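# Drosedholm Tray Setting

Share 18 | Comments 2

Welcome! If you like table setting even half as much as we do, you're going to have fun with this one. Drosedholm Tray Setting is a small collection of pictures and notes on one everyday job: getting a plate, a cup and a spoon onto a tray so that somebody can sit down and eat.

It began with Laimutė Jankauskaitė's handwritten notes on breakfast trays, which Sarla Bhatia typed up and sorted (the handwriting was a challenge!). The notes are in `notes/`, the pictures are in `pictures/`, and the two are matched by session name.

## What's in it

- 23 sessions, each with its own folder
- 2 note files per session: `layout.txt` for where things go, `remarks.txt` for everything else
- a color list, `colors.csv`, in plain names like "salmon" and "clay orange"

## A session to start with

Our favorite is `zomesow`. Blue tray, pinkish plate, and the colors are a joy together.

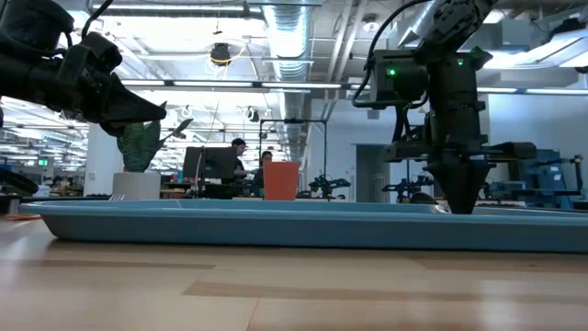
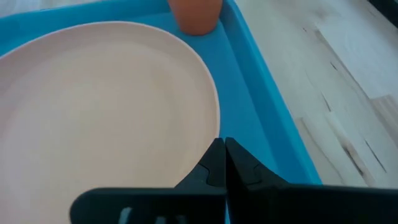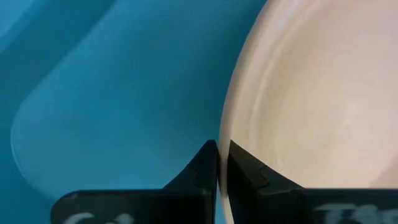
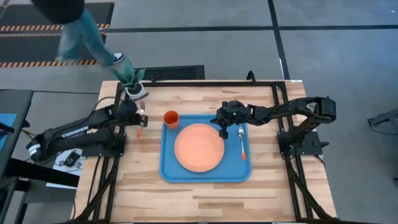
## How we lay a tray

The plate goes down first. It takes up the most room, and everything else has to be happy with what's left. Laimutė likes it in the middle, Sarla likes it pushed a little to the left, and both versions are in here, so please don't "fix" them.

Cups go behind the plate, toward a far corner. We tried cups in front for a while and kept catching them with our sleeves. Spoons lie along the right side, bowl up at the far end. If you're left-handed, flip the whole thing! There's a `mirror` column in the layout notes for that.

Color names are by eye. The same plate can be "peach" in one note and "pink" in another, depending on the light and who was writing. We've kept both words wherever we disagreed.

## Good uses

Sorting layouts, practicing short captions, teaching place words (behind, beside, on top of), or just getting ideas for your own kitchen. The Kazlauskienė folder is especially nice for captions, with long, chatty remarks on napkins.

## Known gaps

- No full dinner settings yet. Forks and knives are barely there.
- `fimach` has its remarks in the wrong order. Go by the line headings.
- Bowls get called "deep plates" in the oldest notes.

## Adding your own

Yes please! Copy the `template` folder, rename it, and write the layout note before you clear the tray. Short notes are fine. New folders get merged in October, and we read every remark.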